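PRESS RELEASE
For immediate use
July 4, 2018

Ollolari teaches arms from a gripper you carry by hand

PARNSTEAD - Robot arms can pick up new jobs from recordings made with a tool held in a person's hand, no arm needed at the recording stage. That is the result put out today by Ollolari, the Parnstead research firm, with its partner Delić.

The method is called Brindosano. A person carries the gripper, does the job with it, and a camera on the tool records the lot. Wide view, so the room gets in as well as the fingers. The recordings then train the arm.

Main numbers from the trial:

- 700 test runs on the arm, 605 completed without help
- 14 household and office jobs, from stacking cups to closing drawers
- 2 arm types, same recordings used for both

Most of the failed runs came from one place: thin, flat items. Paper, card, a plastic lid. The fingers slide over the top and close on nothing. Work on this is under way, no fix to announce yet.

"We wanted to record in ordinary rooms, not in a cage in a lab," said Xiaoyan Wan, who leads the project at Ollolari. "You pick the tool up, you walk over to the desk, you do the job. Training an arm on that is the hard bit and the paper sets out how we did it, including the bits that went badly."

Delić built the fingers and the padded parts of the tool and ran half of the tests at its own site, so the scores do not rest on a single room. Arms were not retuned between sites. Lighting was left as found.

What the trial does not show: anything with liquids, anything heavy, and anything that needs two hands. All three are left for later work. Speed is also still an issue, the arm is slower than a person at every job on the list.

The full paper, with the table of scores for each job, is availble from the Ollolari press desk on request. Recordings and training code to follow in October, free for research use. Terms for comercial use have not been set.

Interviews with Xiaoyan Wan can be arranged through the press desk, mornings best.

ENDS

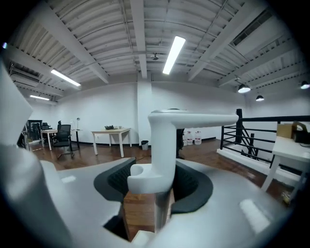

The hand-held gripper in an open loft office. Picture: Ollolari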